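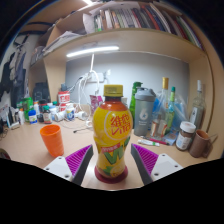 25 April 2022

I have been trying to find out whether drinking more water does any of the things people say it does, and I am not much further on than when I began. It started with a leaflet from the health centre in Itley, which told me to have eight glasses a day. It didn't say how big a glass. It didn't say who had worked it out, or on whom, or whether a postman in July needs the same as someone who sits at a screen.

So I went looking. Most of the pages I found quote each other. One sends you to another, which sends you to a third, which sends you back to the first. I followed one of these trails through 3 websites and ended up at a firm called Drisen, who sell a bottle with times of day printed up the side. I don't say they are wrong because they sell bottles. But I would like to have seen a study before I saw a basket.

There was one study, as it happens. It had 60 people in it and it ran for a fortnight, and the ones who drank more water reported feeling "fresher". They knew which group they were in. I would feel fresher too if somebody kept asking me.

Then there is the app. I put the Abreu one on my phone for a month, and it asked my weight and height and then told me to drink 2,824 ml a day. I'd love to know about the last 4 ml. I changed my age by twenty years and the number stayed where it was. On my first day I had logged 838 ml by teatime and got a sad blue face for it, though I felt perfectly well and had just been up the hill and back. It also wouldn't count tea - the one thing I can be relied on to drink - until I went into the settings and told it to.

A reader wrote in last time to say that by the time you feel thirsty it is already too late. Too late for what? Being thirsty seems to me a fairly good system. The dog manages on it.

I do accept that some people need to keep an eye on this. If your doctor has told you to drink more, or less, then do that and ignore me. What I doubt is the idea that everyone else is walking about half dried out and needs a reminder every hour.

The app came off the phone last night. Next I want to look at the Ivholm pillow, which is supposed to cure snoring and costs more than my mattress did. If you own one, write and tell me, and please say whether you paid for it yourself.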